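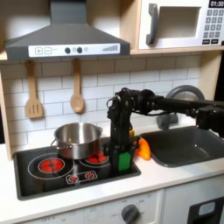

Green finger pad on the gripper, next to the steel pot.

Mevow Store / Grippers and parts / Finger pads

Hando Finger Pad, Green
Replacement pad for Hando two-finger grippers, sold in pairs
Status: in stock, revised version (B)
Safety notice for version A: please read before you order or continue to use

Product information

The Hando pad is a soft rectangular pad which is mounted on the front face of the finger. It gives a better hold on smooth objects such as painted wood, plastic toys and small metal pots. The green color makes the finger easy to find in camera pictures when the rest of the arm is dark.

The pad is fixed with an adhesive layer and, from version B, also with a small screw at the lower end. Version A has only the adhesive layer. You can recognize version A by the flat back side without hole.

What went wrong with version A

In May we received reports from three customers that the pad moved on the finger during work. In one of these cases the pad came off completely and the gripper dropped a steel pot from a height of 5 cm. There were no injuries, and the countertop was damaged only on the surface.

We repeated the work in our own test place, on a toy kitchen with a cooktop, a sink and mixed objects. Algirdas Mockus made the test plan and Nuria Gallardo read the pads under the microscope after each series. The first movement of the pad was found after 800 grasps. On the second gripper it was found already after 600 grasps. With wooden blocks only, we reached 1,000 grasps and the pad had not moved.

The cause is the side load. When the finger presses on a thin metal handle or on the rim of a pot, the force goes to one edge of the pad and the adhesive is slowly peeled from there. A block presses on the whole pad, so the adhesive is loaded evenly. We had tested version A before sale with blocks and with vegetables, and the metal handle was missing from this test. This was our mistake.

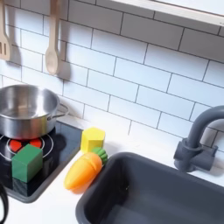 Objects on the kitchen bench: pot, green cube, yellow block and carrot.

A second problem is more difficult to notice. When the pad has moved by a small distance, the gripper closes on the object later than the controller expects. The controller then reports a good grasp although the finger holds only with its lower edge. For this reason the message "grasp OK" must not be used as a proof that the pad is in the correct position.

What to do if you have version A

Stop all work with metal objects, glass objects and anything that is heavy for your gripper. Light wooden and plastic objects can be used until the new pads arrive, when the pads are inspected at the start of each work day.

For the inspection:
Bring the arm to the parking position and switch off the power of the arm. The emergency stop alone is not sufficient, as the fingers can still be moved by the spring.
Look at the upper edge of the pad from the side. There should be no gap between the pad and the finger.
Push the pad sideways with your thumb. It should not move at all.
If you see a gap or feel a movement, remove the pad completely. Please do not glue it again with household glue. It becomes hard and the pad breaks later without warning.

Keep hands out of the area below the gripper when it is holding something. This is valid for every version of the pad.

Exchange

Version A is exchanged free of charge, also when the pads are used or already removed. Send us the serial number of the gripper and the number of pairs you need. It is not necessary to return the old pads, but we are grateful for pads which have moved, especially if you can write what object was in the gripper.

Customers who bought through Rolteck receive the new pads from Rolteck directly.

Mounting of version B

Clean the finger with alcohol and let it dry. Place the pad from the top to the bottom, press for one minute, then put in the screw and tighten it by hand. After mounting, run the finger calibration again. Version B is slightly thicker than version A, and with the old calibration the gripper will press too strongly.

Fingers made before the revision have no thread for the screw. For these we supply a clamp plate, please mark "clamp plate" in the order form.

Included
One pair of pads, two screws, one hex key, mounting sheet

Not included
Clamp plate (free on request), cleaning alcohol

Not suitable for
Food contact, hot surfaces, Mertens three-finger grippers

Questions about the safety notice: Kristaps Pētersons, product safety
Questions about orders and exchange: Darcy Kerslake, customer service

Related parts
Hando finger, bare
Hando clamp plate
Hando calibration block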